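Search the list archive

Go

From: Filali
To: Sesov household list
Date: 26 October 2026
Subject: Re: folding hoodies flat on the bed, is the file method worth it

Bouchra Hamdy wrote:

> I've been doing all our laundry on the bed for a month now, the way the Skusa
> booklet says. Everything goes out flat, you smooth it, sleeves in, thirds, then
> stand it up. The booklet claims a full basket takes 10 minutes. It also says
> sort first by person, then by kind, then by color. My question is whether anybody
> has got this to work with hoodies and anything else thick and black. Mine
> fall over in the drawer by the next morning. Should I get the Ciltis
> dividers, or am I folding wrong?

Bouchra, I doubt you're folding wrong. I have the same booklet and I've had my arguments with it.

Start with the 10 minutes. I can believe it for T-shirts, if someone else has already turned them right side out and you don't stop to look for a missing sock. A hoodie is another matter. The hood is a second garment sewn to the top of the first one, and the booklet gives it one line: "tuck neatly." Tuck it where? If you fold it down over the back you get a lump at the collar, and if you fold it forward the lump is on the chest and the print creases. Mine go print side up while I smooth them and I still lose track of which layer I'm pulling.
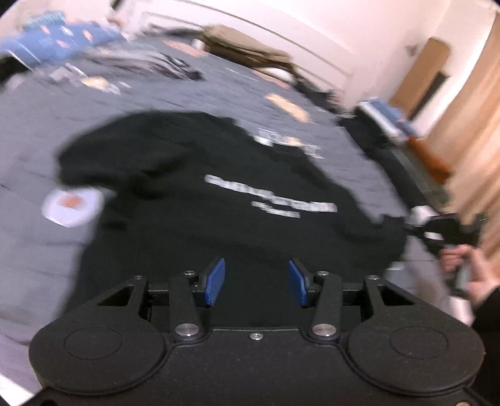 The other trouble with black sweatshirt fabric is that it doesn't hold a crease. Cotton shirting does, and I suspect whoever wrote the booklet owned mostly shirts. You press the fold down with your hand, turn away to pick up the next thing, and it has puffed back up. So the standing-up part was never going to last until morning, and I wouldn't spend money on dividers to prop up a method that doesn't suit the clothes. I bought the Ciltis ones last December. They slide. They are now under the sink keeping sponges apart.

What I do now is dull. Hoodies get folded in half lengthwise, sleeves laid back on themselves, hood flat, then in half once more. They lie down in the drawer in a pile, the way my mother did it. I can see the top one and I have to lift the others. I can live with lifting.

As for sorting by person, then kind, then color: three sorts before you fold anything? On a bed you run out of bed. I tried it properly one Sunday and had to move half of it to a chair, and then it got mixed up again on the chair. I make one pass now. Towels go together because they're all the same job. Jackets and heavy things go up near the headboard so they're out of the way, dark clothes in their own stack, and whatever isn't laundry gets pushed to the side to be dealt with after. 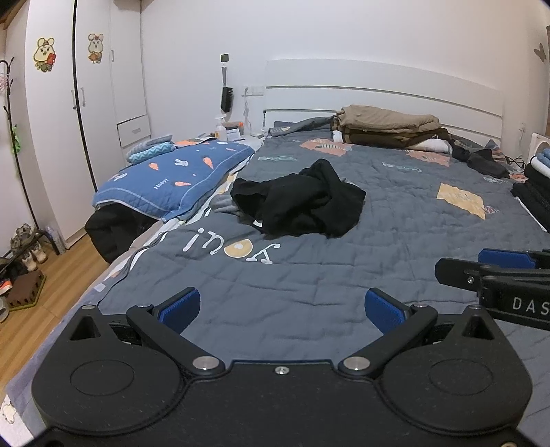
I do think the bed is the right place, I'll give Skusa that much. The dining table is too narrow for a sweatshirt with its arms out, and the floor is the floor. But clear the bed first. That means pillows too, if you can be bothered (I mostly can't). Gloves, pouches, cables and remotes all find their way under a sweatshirt and get folded up in it, and you learn about it when the drawer won't shut.

One more thing about the bedspread. Quilted ones grab. If you slide a black hoodie over the stitching to square it up, the underside drags and bunches while the top looks fine, and the fold comes out crooked. Lift it and lay it down again. It adds a few seconds per garment, which the booklet's 10 minutes does not include either. A dark cover also makes it hard to see where a black hem ends, so do the hoodies in daylight or put a pale towel underneath.

The booklet says you'll save 40 minutes a week. I timed two weeks of it and saved nothing I could measure. My drawers did look better for a day or so each time. If that matters to you then carry on, I'm not going to talk anyone out of a nice drawer. I'd want to hear from somebody who has kept it up past the first few months with a family's worth of winter clothes, and so far on this list I haven't. 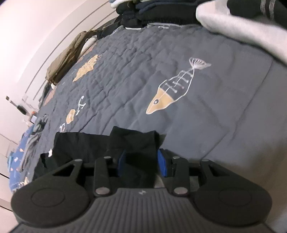 Bouchra wrote back the same evening that the hood was exactly where hers went wrong, and that she'd try laying it flat before buying anything. She also wanted to know if the half-fold pile leaves a line down the middle of the print. A faint one on mine, and it goes once you've worn the thing for an hour.

Filali

Comments (3)

mid-drawer
I've got 12 hoodies in this house and one drawer. Rolled, all of them. Not pretty but they stay rolled if you jam them in tight enough.

Bouchra Hamdy
Tried it on two. The flat hood is better. The pile leans a bit to the left, no idea why.

tanglewool
Disagree about the dividers, mine don't slide, but I did put shelf liner under them first. Agree about the quilting. I use the ironing board for anything black.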